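January 12, 2020
by Yara Fakhoury
Filed under: Home Days, Cups and Kettles
Search this diary...

I meant to answer letters, but I got going on the cups instead (I always do!) and wondered whether the yellow one should stay at the back of the little wooden stand, with the green in front of it and the purple nearest. I do love that yellow.

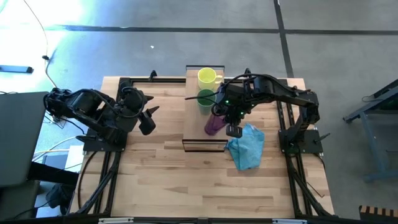 Mom called from Zavthorpe in the middle of it all and we talked until my tea went cold. She wants me to come in August, and I said yes before she'd finished asking.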